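About Stitdale

Stitdale is a small research shop that tests claims about robot learning. We started because Meinir Rowlands had read one too many papers in which a policy trained on hand-held demonstrations "generalized to the real world," and the real world was a single bare bench with a blackout curtain behind it. She wanted to know what happened on anyone else's table. Mostly, the papers didn't say.

What we do

We collect demonstrations with hand-held grippers, train on them with other people's published recipes, and report what we get. When a recipe works, we say so. When it works only with the lights a certain way, we say that too, and the authors get our logs before anyone else does.

Our longest project is called Ranix. It asks a dull question: does clutter in the demonstrations help a policy cope with clutter later, or does it just make the training numbers worse? We went in expecting the second answer. So far the policies trained on busy tables have done better on picks, and no better that we can show on placing. We don't have a good explanation for the placing result, and we're wary of the ones we've been offered.

How we work

Every result is repeated in 2 rooms before it goes on this site. A comparison gets 100 trials per policy, and the person scoring doesn't know which policy is running. Teguh Pasaribu wrote the scoring rules, which run to 12 pages and include a long section on what counts as a drop. People find it tedious. It has changed two of our headlines — both for the worse.

We record on ordinary tables in working rooms, with cups, bottles, paper and boxes left standing. Objects are everyday things too. A glossy computer mouse makes a harder test than the foam blocks many benchmarks still use, and we'd like to see it in more of them.
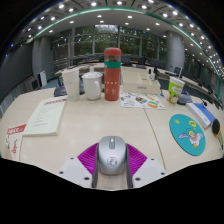 What we don't claim

We don't sell a robot or a data service. We haven't shown that hand-held data can replace teleoperation, and we don't think anyone else has either. Our September report on Ranix covers up to 3 kinds of grasp, depending on the object, and it should be read that narrowly.

Getting in touch

If you've published a method and would like it tested, write to Meinir. Send the code and the weights. A video isn't enough.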